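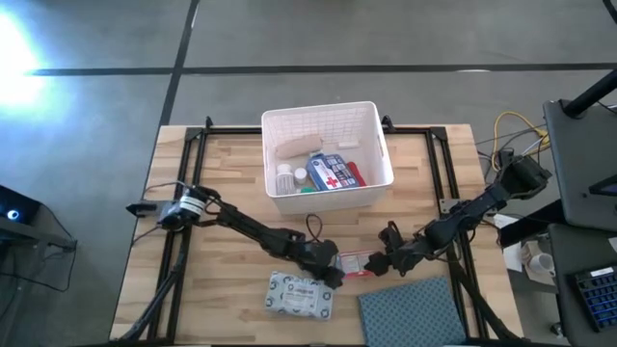
A white basket with a bottle and other small items on the table in Wukwood.

Wukwood opens a shelf for things people do not need

February 22, 2018

The library in Wukwood has opened a free exchange shelf for household goods. Residents can leave clean items there and take what they need. A library card is not necessary.

The idea came in January, when the secondhand shop on Trenel Street closed after 30 years. Many people in the town did their shopping there, and the nearest similar shop is now in Hikley, 20 kilometers away. The bus ticket costs more than some of the goods.

"I was buying all my winter coats on Trenel Street," said Védís Snorradóttir, who is responsible for the shelf. "When it closed, my neighbors started to ask me where they should bring their things. I did not have a good answer for them." 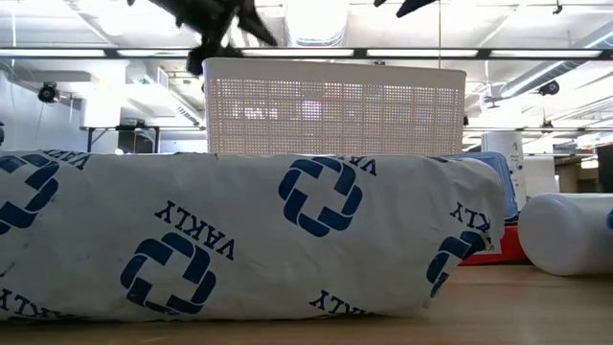

A large bundle in white wrapping with the name VAKLY.

The town has given 2000 dollars for the first year. The money will pay for the shelves and for a sign at the side entrance. In a short survey, 79 residents wrote that they would use the service. Toys and kitchen items were the most wanted.

Medicine, opened food and electrical devices are not accepted. Large furniture is also not possible, as the room is small. Items which stay longer than 30 days will go to the Ekwueme charity store in Hikley.

The shelf can be visited during the usual library hours.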